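Grasden Card Maker review - good for birthdays, so so for everything else

Posted Saturday, August 8, 2026 by Armelle Mallet

Ok quick one, I'm supposed to be finishing invitations. Used Grasden for two weeks now, the online card maker where you type in the name and it drops it onto the greeting for you. Birthday, anniversary, thank you, new baby, New Year, all that. They say 4,000 designs. Didn't look at all of them obviously!

Sign up was fast. Email, password, done. First card in maybe five minutes, a birthday one for Séverine, and she really liked it. Accent in her name came out fine, which my old one (Cluncombe) never managed, it put a little square there every time.
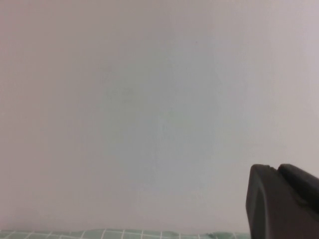
Backgrounds next. Way too many glitter ones. Balloons, roses, more glitter. You can upload your own picture though and that's what I'd do. Something plain is best, like a bare wall in a soft gray with a bit of pinkish mauve to it, no hooks or outlets or anything, and the name sits on top nice and readable. Dark plum lettering for that, white dissapears. Upload took a while on my phone, quicker on the laptop.

Fonts. Fine. The script ones are pretty but long names get squashed, "Happy Anniversary Sabine and Gavin" went down to ant size and I had to split it on 2 lines by hand. No undo past the last step either, so save a copy before you mess with it.

Greetings they give you are a bit stiff. "May your day be filled with every joy" and so on. I write my own. Limit is 900 characters, plenty.

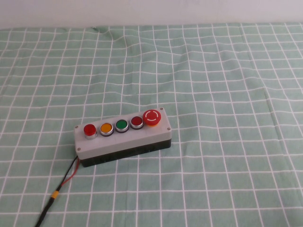
Colors were the part I fought with most. The picker only gives you a row of presets unless you pay, and the presets are strong. Red, orange, green, then another red that's darker. Think of push buttons on a control box, one red, one amber-orange, one green, one a deep maroon red, thats pretty much the feel. Ok for a kids party. Not for a sympathy card. I ended up on the maroon for nearly everything.

Printing: came out a little darker then on screen, edges fine. Use thick paper. Emailing works, but Romain's went to spam, so tell people to look.

Free version puts a small logo in the bottom corner. Paid gets rid of it and gives you the full picker. I paid for one month, will cancel and come back in December for the New Year batch, my list has 63 names on it.

Would I use it again, yes. 4 stars. Fix the undo please!!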